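别再劝我“少吃零食”了，我想聊聊办公室那个零食柜

我们公司茶水间有个柜子，三层，最上面那层的门关不严，得用膝盖顶一下。我在这家公司待了这些年，换过工位，换过部门，换过三个上司，唯一没变过的就是每天下午去顶那一下柜门。

上个月行政发了个通知，说为了“健康办公”，零食柜要改成“轻食角”。饼干撤掉，薯片撤掉，换成独立小包装的混合坚果，还有一种吃起来像纸板的海苔脆。通知写得很客气，末尾还放了个笑脸。我当时就不太高兴，但也说不清为什么不高兴，憋了好几天，今天干脆写下来。

先说明一下，我不反对健康。我自己也体检，也会盯着报告上那几个箭头发愁。我反对的是另外一件事：把“吃点东西”这件事，从一个人和另一个人之间的事，变成一个人和一张营养成分表之间的事。

听着有点大，我慢慢说啊。

我小时候住在外婆家，外婆家的堂屋里有个八仙桌，桌上常年放着一个带盖子的搪瓷盘。盘子里有什么，全看季节和外婆的心情。秋天是炒花生，冬天是红枣、柿饼，过了年还会剩下一些谁也不爱吃的硬糖，一直放到糖纸和糖粘在一起撕不下来。来了客人，外婆第一件事不是倒茶，是把盖子揭开，往人面前推。客人说不吃不吃，外婆就抓一把塞到人手里，塞完了才开始说话。

我那时候觉得这个动作特别烦人。尤其是她对我的同学也这样，同学两只手都满了，站在那儿不知道怎么办，我脸都红了。可现在回头想，那个搪瓷盘其实是个开场白。有些话空着手说不出口，手里捏着一颗花生，一边剥一边说，就说出来了。邻居来借钱，是剥着花生借的。我舅舅跟外公闹翻以后第一次回家，进门站了半天，两个人都不吭声，最后是外公把盘子往他那边推了推。就这么一下，后面的饭才吃得下去。

所以你看，零食从来就不光是吃的。

后来我工作了，头一份工作在一家做展会的小公司，办公室是民房改的，没有茶水间，冰箱放在走廊上。那时候带我的是郝春华（她听说我要写她，要求我写全名，还要求写成 Chunhua Hao，说显得国际化，我没同意，这里算是折中一下）。春华姐桌子左边第二个抽屉是全公司都知道的抽屉。她从来不锁，也从来不说“你们随便拿”，但谁加班到晚上，走过去拉开，里面总有东西。有时候是苏打饼，有时候是一袋橘子，有一阵子她迷上了山楂条，那一个月大家的牙都是酸的。

我刚去的时候犯过一个挺大的错，把一个展位的尺寸报反了，长当成宽，搭建的人到了现场才发现。电话打过来的时候我整个人是懵的，坐在那儿手都是凉的。春华姐没骂我，也没安慰我，她拉开抽屉，拿了个橘子出来，剥好，掰一半放我桌上，然后自己吃着另一半开始打电话找人改料。等她电话打完，我那一半还捏在手里，都捏热了。她说，吃了，吃完跟我去现场。

我到现在都记得那个橘子。要是按“轻食角”的标准，它大概能通过，低热量，富含维生素嘛。可是那半个橘子管用的地方，跟维生素真的没什么关系。

我知道有人会说，你这就是怀旧，滤镜开太大了。行，那我说点不怀旧的。

分着吃东西，现在确实越来越难了。这个难不能全怪行政，我自己也有份。前年我买了一大包散装的红枣带去办公室，想学学春华姐，往桌上一放，敞着口。结果放了好几天，没什么人动。后来我才反应过来，大家不是不爱吃，是觉得散的不卫生，又不知道这是请客的还是我自己吃的，伸手之前要在心里过好几道关。有个新来的小姑娘，路过我桌子好几次，每次都看一眼，最后在聊天软件上发消息问我：“老师，请问桌上的枣是可以吃的吗？”她离我就隔一个过道啊！我当时又好笑又有点难过，回了她一个“可以”，然后听见她站起来，走了四五步，拿了一颗，说谢谢老师。

那以后我就学乖了，买独立包装的。你别说，独立包装一放出来，一个下午就没了。小袋子一撕，干干净净，拿的人心里踏实，给的人也省事。就连橘子，现在也有一个一个套着透明塑料袋的，我最初觉得荒唐，橘子自己不是有皮吗？后来也习惯了，还会觉得套着袋子的显得体面一点。人的适应能力真是可怕。
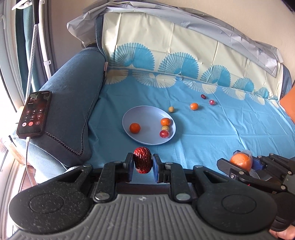
分着吃和各吃各的

我有个朋友，叫 Halfdan Kragh，丹麦人，在这边待得比我还久，普通话里带一点卷舌，吃辣比我厉害。有一次我跟他抱怨独立包装的事，他听完说，你知道我刚来的时候最受不了你们什么吗？就是塞吃的。

他说他头一回去同事家，坐下不到一刻钟，手里已经有了瓜子、香蕉、一块月饼和一杯不知道是什么的甜汤。他当时以为这是某种考验，全吃了，晚上回去胃疼到睡不着。在他的经验里，主人问一次“要不要”，你说不要，这事就结束了，再问就是不尊重你的回答。我们这边呢，问三次才算开始。

他后来怎么想通的，我觉得挺有意思。他说有一年冬天他得了重感冒，一个人在家躺着，楼下的阿姨来敲门，端了一碗煮好的枣和姜。他说不用不用，阿姨说要的要的，把碗往鞋柜上一放，人就走了，连还碗的事都没提。他说他站在门口看着那个碗，突然明白那个“再问一遍”是干什么用的：第一遍的“不用”常常是假话，说的人自己都不知道是假话。

我听完没吭声，心想这个人比我会总结，这篇文章应该让他来写。

不过他也有不同意我的地方，而且我觉得他说得对，就老老实实记在这里。他说，你老讲塞吃的多温暖，可你想过真的不能吃的人吗？他有个同事血糖高，每次聚会都要把自己的病情从头讲一遍，讲完了还有人说“就吃一颗，没事的”。还有不吃某样东西的，过敏的，正在戒糖的，单纯就是不饿的。一个人被塞了东西，拒绝的成本全在他那边。独立包装至少有个好处，上面写着配料，他可以自己看，可以装进口袋里说回去吃，谁也不用尴尬。

这一点我以前真没想过。我外婆当年往我同学手里塞花生的时候，万一人家对花生过敏呢？那时候我们都不知道有这回事，现在想想后背有点凉。

所以我的立场比写这篇之前软了一点。散装也好，独立包装也好，其实都行。我在意的是中间那个伸手的动作还在不在。

“轻食角”到底哪里惹到我

说回我们公司那个柜子。

新的坚果上架以后，我观察了一阵子（我承认我上班有时候不太专心）。柜子上贴了一张表，每人每天限取一包，拿了要扫码。扫码这个事据说是为了统计消耗量，方便补货。道理我都懂，可是一扫码，味道就变了。以前我下午去顶柜门，常常会碰到财务的人，两个人蹲在那儿翻，翻出一包快过期的蛋卷，一人一半，顺便把报销单卡在哪儿了给问清楚了。现在是排队，扫一下，嘀，拿走，下一个。大家站得挺开，手里都拿着手机。

我试过一次，多拿了一包想给隔壁组的同事，他那天嗓子哑了，一直没离开座位。系统提示我今日额度已用完。我就站在那儿，拿着一包坚果，被一个柜子拒绝了。最后我把自己那包给了他，他还挺过意不去，问我，那你吃什么？我说我不饿。他又说，那咱们分了吧，可那一包才25克，倒出来是一小撮，两个大男人对着一小撮坚果互相谦让，旁边的人看着直乐。

你要说这个系统有什么错，我真挑不出来。公平，透明，不浪费，人人有份。它就是没有给“顺手给别人带一个”留位置。设计它的人大概觉得，需要吃东西的人会自己来拿。可是很多时候，最需要吃点东西的那个人，恰恰是不会站起来的那个人，他正盯着屏幕改第八版方案，或者刚挨了一顿说，或者单纯就是不好意思。

我后来跟行政的同事聊过，她人很好，没嫌我烦。她说改之前每个月的零食预算是1,060块，月中就空了，剩下半个月天天有人来问。而且她悄悄告诉我，以前有人一次装一书包带回家，她又不好意思说。我问是谁，她不讲，我到现在看谁的书包都觉得可疑。

你看，她也有她的难处。一个东西一旦是公家的，就得有规矩；有了规矩，就没法像外婆的搪瓷盘那样，全凭主人的心情。这两样大概本来就不能放在一个柜子里。我以前总想让公司来提供人情味，可能从一开始就想岔了，公司能提供的是坚果，人情味得自己带。

自己带就自己带

于是我又开始往桌上放东西了。

这回我长了点经验。我买了个扁扁的竹篮子，放在靠过道的那个桌角，谁路过都顺手。里面一半是有独立包装的，给讲究的人；一半是带皮的，橘子啊，花生啊，自己剥，也没什么好担心的。我还写了张小纸条，“都能吃，别问”，贴在篮子边上。纸条的措辞我改过一次，头一版写的是“欢迎取用”，贴上去一看，跟酒店前台似的，就撕了。

刚开始还是冷清。头几天主要是我自己在吃，吃得有点上火。后来对面的同事拿了一个橘子，过了两天，篮子里多了一包我没买过的话梅。再后来有人放了几块从老家带来的米糕，用保鲜膜裹着，什么标签也没有，居然也很快就被拿光了。那个隔着过道发消息问我枣能不能吃的小姑娘，现在会直接走过来，一边翻一边说，今天怎么没有甜的呀？我听了特别高兴，嘴上说你自己去买。

也有让我头疼的事。夏天水果坏得快，有一回一个橘子压在最下面，烂了，把篮子底都染了一圈，味道飘得到处都是，我刷那个篮子刷了一中午。还有瓜子，我严正建议大家不要在办公室放瓜子，吃的人停不下来，旁边的人会疯。我们组为这个差点吵起来，最后定了个规矩：瓜子只能下班以后嗑，而且谁嗑谁扫地。

我妈听说以后，在电话里问我，你一个月往里面贴多少钱？我算了算，大概也就两三杯咖啡。我妈说那还行。然后她话锋一转，说家里有今年的新枣，晒好了，给你寄点。我说不用不用。她说要的要的，已经寄了。

你们听听，又是一个第一遍不作数的。

箱子到了以后我吓一跳，枣装得满满当当，缝里还塞了袜子，说是怕路上晃。我在家挑了一晚上，把个头大的拣出来带去公司，小的自己留着煮粥。煮粥这个事顺便说两句，枣最好先划一刀或者干脆去核，不然煮出来光有颜色没什么味道，我妈说的，我试过两种，她是对的。还有，别放太多，我有一次手重，煮出来一锅甜得发腻的东西，连着喝了三天，喝到看见勺子就想躲。

带去公司的那些，我本来也想分成小袋装，都已经把袋子找出来了，装了几个觉得麻烦，算了，找了个玻璃罐，往里一倒，旁边放了把夹子。结果夹子基本没人用，都是盖子一拧，手就伸进去了。我看见了，也没说什么，就是自己后来拿的时候会往旁边翻一翻。（讲究的读者请不要骂我，我也知道应该用夹子。）

有天晚上加班，走得只剩三四个人，空调已经关了，嗓子哑过的那位同事走过来，靠在我桌子边上，拧开罐子拿了一颗，咬了半天没说话。然后他说他可能要走了，家里老人身体不好，想回去找个近一点的工作。他还没跟领导讲，不知道怎么讲。我也不知道怎么接，就也拿了一颗。两个人嚼了好一会儿，枣核吐在同一张纸巾上。后来我们聊到快十一点，聊他老家的房价，聊我外婆，聊他那个改到第八版最后用了第一版的方案。

他走的那天在篮子里放了一大袋他们那边的芝麻糖，硬得要命，我左边那颗补过的牙到现在都不敢碰。袋子还剩小半，谁牙口好，欢迎路过来拿。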